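How Sound Works at an Outdoor Concert

A singer's voice is too quiet to reach the back of a large field. A microphone changes the sound into an electrical signal. An amplifier makes the signal stronger, and loudspeakers turn it back into sound.

Sound gets weaker as it spreads out. In open air, it drops by six decibels each time the distance doubles. A speaker that measures 100 decibels close by will be much quieter at the back fence.

Play kitchen with cans and a plate on the counter
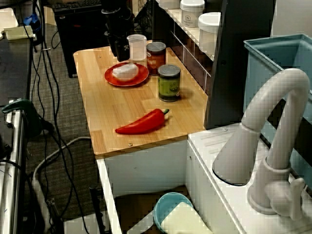
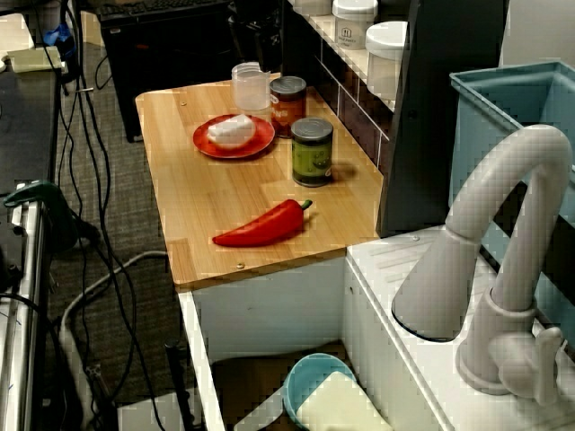
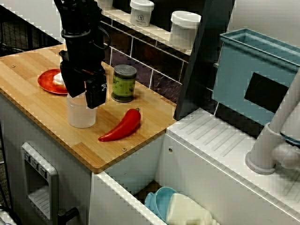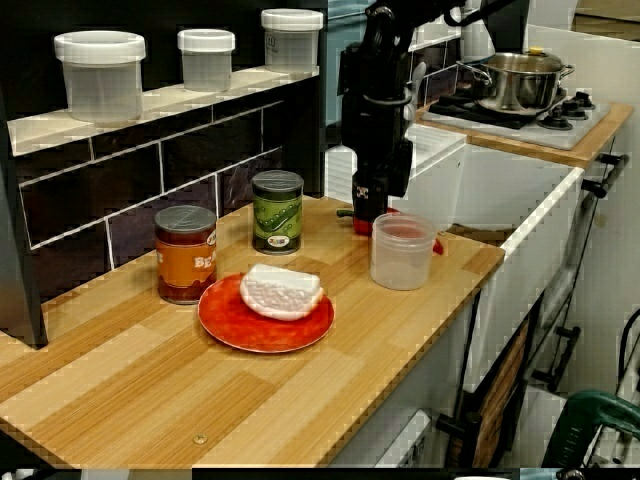
Sound also takes time to travel. It needs close to three seconds to cross 1000 meters. At the Drostbridge festival in June, sound engineer Ansel Nakamura puts extra speakers halfway down the field. These are called delay towers. Each tower waits a fraction of a second before it plays, so its sound arrives together with the sound from the stage. Without the wait, people would hear every drum beat twice – once from the tower and once from the stage.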